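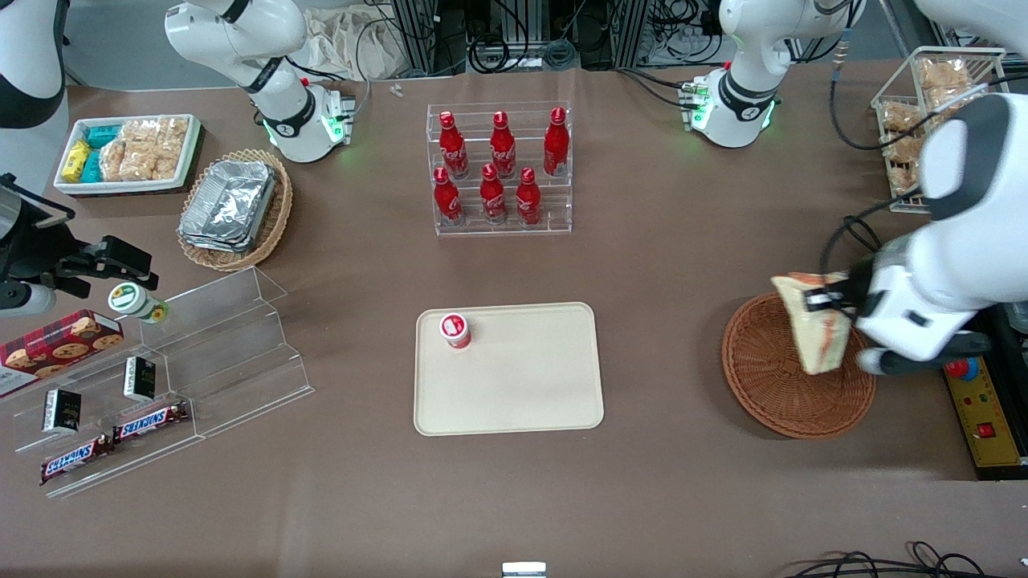 Drarkbridge Staff Lunch Club

4 min read
Print this page | E-mail to a friend

I'd been trying to pin Covadonga Calvo down for weeks, and she finally gave me half an hour in December, on condition that I brought the sandwiches. (Egg and cress. She's very firm about it.)

Covadonga has been making her own lunch for work since she moved over from Gijón, and she still finds our habits a bit odd. "In my first job here everybody ate at the desk," she told me. "At home we stopped at 2, sat down, and talked about food while eating food. I thought, are these people being punished?"

So she started making too much on purpose. First it was a tortilla, cut up and left by the kettle, then lentils, then a huge pot of fabada that she carried in on the bus. "It was on my lap the whole way! A man asked me if it was a cat."

I had to ask about the recipe notebook, because everyone does. She's been writing down what she cooks for years and numbers every entry. The latest is 2,452, a leek and potato soup she had from Kamol Duangkaew, who swears by white pepper. "Kamol is right and I was wrong," she said, "but please don't print that." Sorry, Covadonga.

What would she say to someone who buys a meal deal every day? She laughed at me, as she knows perfectly well that I do. "Buy it, fine. But take it to a table and sit with someone. Sixty minutes is best, I know, you'll say you only have twenty. Then have twenty."

She's less forgiving about bread. Shop bread is for toast, in her view, and a sandwich made the night before is "a wet sponge with ham". I argued for the overnight cheese and pickle and got nowhere at all.

Next month she's having a go at Adaeze Danladi's jollof, under supervision. "Adaeze says I'm allowed to stir."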